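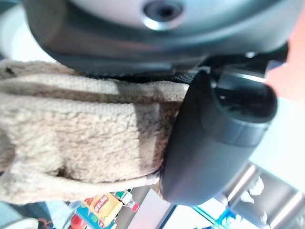 손목 카메라에 잡힌 베이지색 플리스. 검은 손가락이 천을 누르고 있다.

종이봉투를 천 번 집는 일에 대하여

2018년 3월 12일

우리 팀의 올해 목표는 시연 1,000건이다. 사람이 로봇을 조종해서 물건을 집고, 옮기고, 내려놓는다. 그 과정을 처음부터 끝까지 기록한 것이 한 건이다. 지난주까지 모은 것이 304건이고, 그중 64건은 검수에서 떨어졌다. 남은 240건 가운데 151건이 종이봉투다. 왜 종이봉투가 이렇게 많으냐고 물으신다면, 2월에 종이봉투가 많았기 때문이라고밖에 답할 수가 없다. 빵집이 가까웠다.

이 일을 하고 있다고 하면 사람들은 대개 두 가지 중 하나를 상상한다. 하나는 흰 가운을 입은 사람이 모니터 앞에서 팔짱을 끼고 있는 장면이고, 다른 하나는 로봇이 알아서 세상을 둘러보며 배우는 장면이다. 내가 하는 일은 의자에 앉아 오른손을 조금 들었다가, 조금 내렸다가, 다시 조금 드는 것이다. 어머니께는 로봇을 가르친다고 말씀드렸다. 어머니는 시험은 언제 보느냐고 물으셨다. 좋은 질문이어서 회의록에 옮겨 적었다.

내가 이 글에서 하고 싶은 말은 단순하다. 학습용 예시를 모으는 일을 우리는 너무 얕잡아 보고 있고, 그 대가를 모델 쪽에서 치르고 있다는 것이다. 모델 구조를 바꾸자는 회의는 두 시간씩 한다. 책상 위에 무엇을 올려놓을지는 점심 먹고 올라오는 엘리베이터에서 정한다. 그런데 로봇이 배우는 것은 엘리베이터에서 정한 쪽이다.

구겨진 것들의 민주주의

처음에 쓰던 지침서는 플레식(Plesik)이라는 내부 도구에 딸려 온 것이었다. 물체마다 '표준 자세'를 정하고, 시연을 시작할 때마다 그 자세로 되돌려 놓으라고 적혀 있었다. 머그잔을 쓰던 시절에는 말이 되는 소리였다. 머그잔은 손잡이를 오른쪽으로 돌려놓으면 끝이다.

구겨진 종이봉투의 표준 자세란 무엇인가? 나는 이 질문에 이틀을 썼다. 주름 모양까지 사진과 맞춰 보려고 봉투를 폈다가 다시 구겼는데, 다시 구긴 봉투는 당연히 다른 봉투가 되었다. 헤라클레이토스가 강물 대신 빵 봉투를 들고 있었더라도 결론은 같았을 것이다. 결국 지침서의 그 항목에 '대충 옆으로 눕힐 것'이라고 썼고, 품질 담당자는 '대충'을 '적절히'로 고쳐서 승인했다.

그런데 이 '적절히'가 꽤 많은 것을 결정한다. 조종하는 사람은 누구나 자기가 집기 쉬운 쪽으로 봉투를 놓는다. 나도 그런다. 접힌 모서리가 손 쪽을 향하게 슬쩍 돌려놓고는 무작위 배치라고 기록한다. 그렇게 모은 예시로 배운 로봇은 접힌 모서리가 자기를 향해 있는 세상에서 아주 유능해진다. 그 세상은 내가 앉은 자리에서만 존재한다.

유리 탁자도 마찬가지다. 밑이 훤히 비치고, 조명이 점으로 맺히고, 글자가 인쇄되어 있다. 데이터를 받아 가는 쪽에서는 무광 흰 판으로 바꿔 달라고 세 번 요청했다. 나는 세 번 다 못 본 척했다. 세상에 무광 흰 판 위에 놓인 물건이 얼마나 된다고. 카페 탁자도 비치고 우리 집 식탁도 비친다. 반사가 싫으면 로봇에게 반사를 보여 주어야 한다. 아이를 감기에 안 걸리게 하겠다고 평생 거실에만 두는 집이 있다면 한번 구경하고 싶다.

두 손을 양옆에 벌려 두고 봉투는 아직 탁자 오른쪽에 누워 있는 상태, 내가 제일 자주 보는 화면이 이것이다. 자기 다리와 전선까지 다 들어오는 시점이라 처음 앉은 사람은 남의 몸을 빌려 입은 기분이라고들 한다. 일주일이면 지나간다. 그다음에는 자기 다리가 어색해진다. 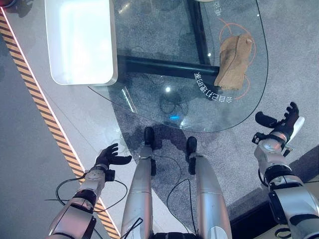
손목은 머리가 모르는 것을 안다

카메라 이야기를 조금 해야겠다. 머리 쪽 시점은 보기에 시원하다. 발표 자료에 넣기도 좋고, 손님이 오면 다들 그 화면 앞에 선다. 손목 쪽 시점은 인기가 없다. 화면의 절반이 자기 몸통이고, 나머지 절반에는 무엇인지 모를 털이 가득하다.

그래서 작년에 외주로 맡긴 묶음에서는 손목 영상을 아예 빼고 받은 적이 있다. 그로트게이트(Grotgate)라는 이름의 묶음이었는데, 용량이 줄었다고 다들 좋아했다. 좋아한 기간은 그 데이터로 천을 집어 보기 전까지였다. 머리에서 보면 손이 천을 가린다. 손가락 끝이 천에 닿았는지, 천 위 허공에서 멋진 자세를 취하고 있는지 구별이 안 된다. 모델도 구별을 못 했고, 허공에서 멋진 자세를 취하는 법을 충실히 배웠다.

나는 부드러운 물건을 다루는 시연이라면 손목 영상이 주된 기록이고 머리 영상이 보조라고 생각한다. 팀 안에서 이 의견은 소수파다. 머빈 히버트(Mervin Hiebert)는 두 시점에 같은 무게를 주면 모델이 알아서 고를 거라고 주장한다. 모델이 알아서 고른다는 말은 우리 업계에서 '나중에 이야기하자'는 뜻으로 쓰인다. 그래도 그가 내 반대편에 있어서 다행인 점은, 그가 64건의 탈락 사유를 한 줄씩 다 읽은 유일한 동료라는 것이다. 나는 절반쯤 읽고 체했다.

탈락 사유라는 것도 들여다보면 우습다. '동작이 부드럽지 않음'이 가장 많다. 망설였다는 뜻이다. 손을 내밀다가 멈추고, 각도를 고치고, 다시 내민 시연이 떨어졌다. 한 번에 휙 집은 시연은 붙었다. 그런데 망설임이야말로 내가 로봇에게 물려줄 만한 거의 유일한 재산이다. 뜨개로 된 물건을 집을 때는 특히 그렇다. 울퉁불퉁한 코가 어디서 끝나고 탁자가 어디서 시작하는지는 손가락을 바로 위까지 가져가 봐야 감이 온다. 거기서 잠깐 서는 것은 일을 제대로 하고 있다는 표시다. 검수 기준은 그것을 결함이라고 부른다.

그래서 나는 2월 말부터 떨어진 시연을 지우지 않고 따로 모은다. 폴더 이름은 '패스터(Pastor)'다. 길 잃은 양을 거둔다는 뜻으로 지었는데 폴더 이름에 뜻이 있다는 걸 설명하는 순간 농담이 죽는다는 것도 그때 배웠다. 거기에는 봉투를 밀어 버린 것, 집었다가 놓친 것, 갈색 뜨개 위에서 한참을 고민하다가 시간이 다 된 것이 들어 있다. 언젠가 누가 실패에서 회복하는 법을 가르치고 싶다고 하면 비싸게 내줄 생각이다.
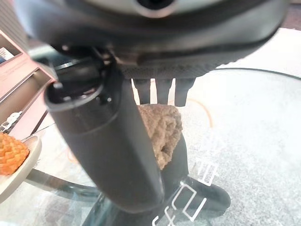
숫자를 세는 사람과 숫자를 채우는 사람

1,000이라는 목표는 어디서 왔을까? 출처를 거슬러 올라가 봤다. 계획서에는 기획안을 참조하라고 되어 있고, 기획안에는 지난 계획서를 참조하라고 되어 있다. 둥근 숫자는 대체로 이렇게 태어난다.

목표가 건수로 잡히면 사람은 건수를 채운다. 내가 게을러서 하는 말이라고 해도 반박은 못 하겠지만, 부지런한 사람도 똑같이 한다. 쉬운 물건을 먼저 하고, 잘되는 물건을 한 번 더 한다. 종이봉투 151건은 그렇게 쌓였다. 봉투는 가볍고, 떨어뜨려도 소리가 안 나고, 어디를 집어도 어딘가는 집힌다. 플리스는 같은 시간에 절반도 못 한다. 접힌 겹 사이로 손가락이 들어가면 천을 집은 것인지 천에 집힌 것인지 알 수가 없다. 실적표에는 둘 다 한 건이다.

협력사인 코지어(Cosier)에서는 건수 대신 시간으로 목표를 잡는다고 한다. 부러워했더니 그쪽 담당자가 요즘 다들 아주 천천히 집는다고 알려 주었다. 그러니 건수를 시간으로 바꾸자는 주장은 하지 않겠다. 내가 원하는 것은 소박하다. 물건 종류마다 상한을 두자. 봉투가 상한에 닿으면 봉투를 치우자. 물건은 그날 조종하지 않는 사람이 놓게 하고, 놓은 사람은 자리로 돌아가서 잔소리를 하지 말자. 검수하는 사람은 한 달에 하루라도 조종석에 앉자. 마지막 항목은 세 번 올렸고 세 번 다 '검토 중'이다. 검토가 길어지는 걸 보면 그쪽에서도 망설임의 가치를 아는 모양이다.

반론도 있다. 데이터가 충분히 많아지면 이런 치우침은 다 묻힌다는 것이다. 머빈도 대체로 이 입장이고, 나도 저녁 여섯 시가 넘으면 그 말을 믿고 싶어진다. 다만 묻히려면 덮을 것이 있어야 한다. 같은 사람이 같은 의자에서 같은 쪽으로 봉투를 돌려놓고 만든 예시를 열 배로 늘리면 같은 습관이 열 배가 된다. 나는 내 습관을 잘 안다. 열 배로 늘릴 만한 물건이 못 된다.

왼손 이야기도 빼놓을 수 없다. 우리 시연에서 왼손은 거의 놀고 있다. 조종하는 사람들이 오른손잡이고, 한 손으로 되는 과제에 굳이 두 손을 쓸 이유가 없어서다. 그러면 왼손의 데이터는 비어 있는가? 그럴 리가 없다. 왼손은 손바닥을 위로 하고 손가락을 조금 구부린 채 가만히 있는 법을 매번 착실하게 배우고 있다. 나중에 큰 상자를 두 손으로 들라고 했을 때 그 왼손이 옆에서 우아하게 떠 있으면, 다들 모델을 탓할 것이다. 나는 그날 휴가를 낼 예정이다. 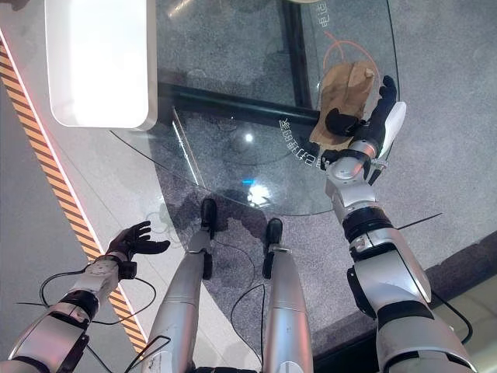
종이봉투를 쥔 오른손과 비어 있는 왼손.

그래도 이 일이 싫지는 않다. 하루에 수십 번 봉투를 집다 보면 내가 평소에 물건을 어떻게 집는지 신경이 쓰이기 시작한다. 편의점에서 거스름돈을 받다가 엄지가 먼저 나가는지 검지가 먼저 나가는지 보느라 동전을 떨어뜨린 적도 있다. 뒤에 선 분이 주워 주셨는데, 한 번에 휙 집으셨다. 검수를 통과할 동작이었다.

상한 제안서는 다음 주 회의에 네 번째로 올린다. 이번에는 표를 하나 넣었다. 읽어 보고 의견 있는 분은 회의 전에 주시면 좋겠고, 집에 구겨도 되는 천이나 뜨개 소품이 있는 분은 의견 대신 그걸 주셔도 된다. 종이봉투는 받지 않는다.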